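The Right to Keep Old Stuff

May 20, 2018

My town, Lunwood, holds a bulky trash day every August, and I have come to dread it the way other people dread the dentist. You walk the dog past 6 driveways and see a decade of somebody's paychecks stacked at the curb, most of it needing one part and a free evening.

I am told this is progress. When my dishwasher quit last winter, the store in Mallville quoted me a repair price so close to the cost of a new one that I suspect the two numbers had met beforehand. The clerk was kind about it. He had the voice of a vet discussing an elderly cat.

Computers get the worst of it. A desktop used to be a box you opened with a screwdriver and a little nerve. Three years in, you added memory and felt like a surgeon.
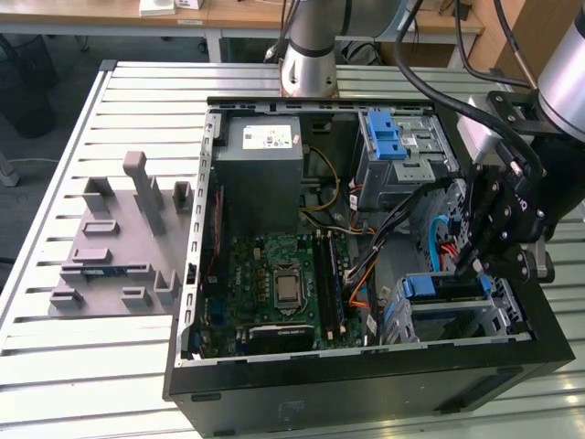
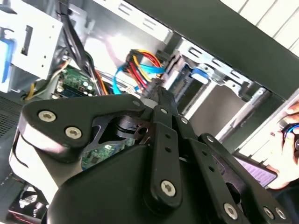
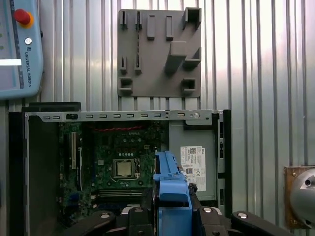
My last laptop was glued shut. I asked the maker how to change the battery and got a link to a page about how much they care for the planet, with a leaf on it.

I don't want to be the man who irons his wrapping paper. Some things deserve the curb, and I have owned several of them. But a company that sells me a 1000 dollar machine could sell me the 3 dollar part that keeps it going, and print the manual while it's at it. My grandfather's truck came with one. It had drawings. It assumed he could read.

Meanwhile the dishwasher is still in my kitchen. I found a used pump online, paid too much for shipping, and put it in on the second try. It makes a noise like a goose now, and the plates come out clean.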